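Stablecoin firm says it wants rules, but on its own timetable

December 23, 2022

The head of compliance at Stondell has spent most of the year telling anyone who will listen that digital money needs proper regulation. I have heard this from a lot of crypto companies lately, usually in the weeks after a competitor has fallen over, so I went to the interview with one question in mind. Which rules, and when?

"We've been asking for a licensing regime since before it was fashionable," she said. "People assume we want to be left alone. We don't."

Stondell issues a token that is meant to hold its value against the dollar. Customers hand over a dollar, they get a token, and the company promises to hand the dollar back on request. It sounds a lot like a bank deposit, a comparison she does not enjoy.

"It's a payment instrument. Nobody earns interest on it with us, and we don't lend it out. Calling it a deposit scares people and it's wrong."

The trouble is that 272 customers waited longer than the promised 2 business days to get their money out in March, according to the company's own notice. She agreed the figure was correct and blamed Atow, the payments processor Stondell used at the time.

"Atow changed its cut-off and we found out when our customers did. Every one of them was paid in full, and we've moved to Zuccaro for settlement."

I asked whether a licence would have made any difference. She thought it would, eventually, since a licensed issuer would have to keep a second processor on standby. Then why not keep one anyway? There was a long pause.

"Cost, mostly. If I carry that expense and the other issuers don't, I'm the one who goes out of business."

It is at least a candid answer. It is also the answer every industry gives when it says it favours regulation, and it leaves customers carrying the risk in the meantime.

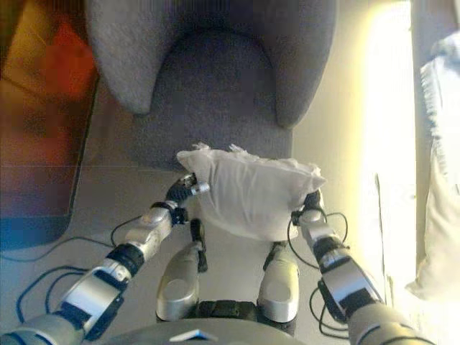
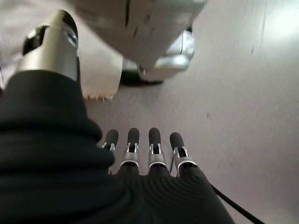
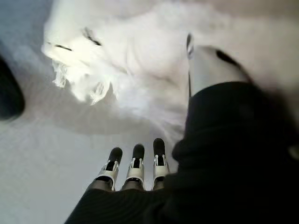 Clostier, a rival issuer, disputes the point about cost, writing in reply to my questions that a backup processor is "a normal business expense" and that it has paid for one without any law telling it to. It would not say how much it pays, or whether the backup has ever been used for real withdrawals.

When I read that reply to Stondell's compliance head, she laughed. "Good for them. Ask them who looks at their reserves."

So to reserves. Stondell publishes a statement each month which says its tokens are fully backed. The latest runs to 11 lines. It does not name the banks holding the cash, and it has not been audited. An accounting firm has checked that the balances existed at the end of one particular day, a much smaller job.

"An attestation is what's available to us," she said. "The audit firms are nervous about the whole sector. I can't force one of them through the door."

Would she support a rule that stopped issuers from selling tokens until they had a full audit? She would -- with a transition period. How long? She would not be pinned down, beyond saying that it had to be "workable" and that smaller players should be consulted.

Her company's submission to the government's review goes further than she did. I counted no firm dates in it, though paragraph 2173 of the published responses, where Stondell's comments begin, asks that existing issuers be allowed to keep operating until their applications are decided. There is no suggested limit on how long that could take.

"You're reading it in the worst possible light," she said when I raised it. "It's there so customers aren't stranded overnight."

Perhaps so. I asked what someone holding the token today should do if withdrawals slowed again before any law arrived. She said they should contact support, and that the hours had recently been extended.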